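Planning and Budgeting for a Two-Arm Robot: Common Questions

3 min read

What does the base price cover?
The Ekard package covers the mobile base, both arms, two parallel grippers and one year of software updates. Shipping from the Talholm warehouse is quoted separately.

How long is the lead time?
Allow 14 weeks from a signed order. Orders placed in May usually run longer.

Do I need simulation before I buy?
We recommend it. A Sarum seat costs $257 a month and lets you try your own room layout, doors included, before you commit to arm length or gripper type. Most buyers keep one seat for two or three months.
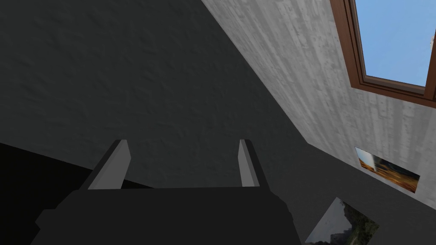
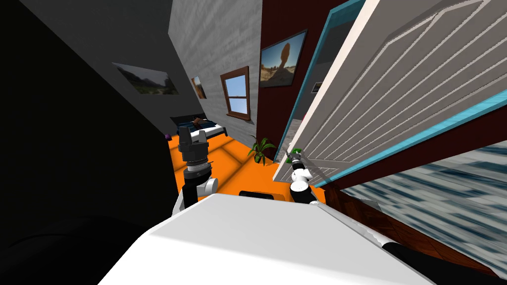 Simulated room: a gripper with its fingers open (first), and the right arm at an open door (second).

What should I check in my own rooms?
Measure door widths, the swing of each door and the height of the handles. Send us wall pictures, plants and low furniture too if they sit near the robot's route.

What do spare grippers cost?
A replacement pair is $1,473. Finger sets alone are $200 and can be changed on site with a hex key.

Can I lease?
Yes, through Cisternas, on two- or three-year terms. Service visits are included in the three-year term only.

Should I budget for training?
Two operators are covered. Extra places are billed per person, and the rate is on your quote.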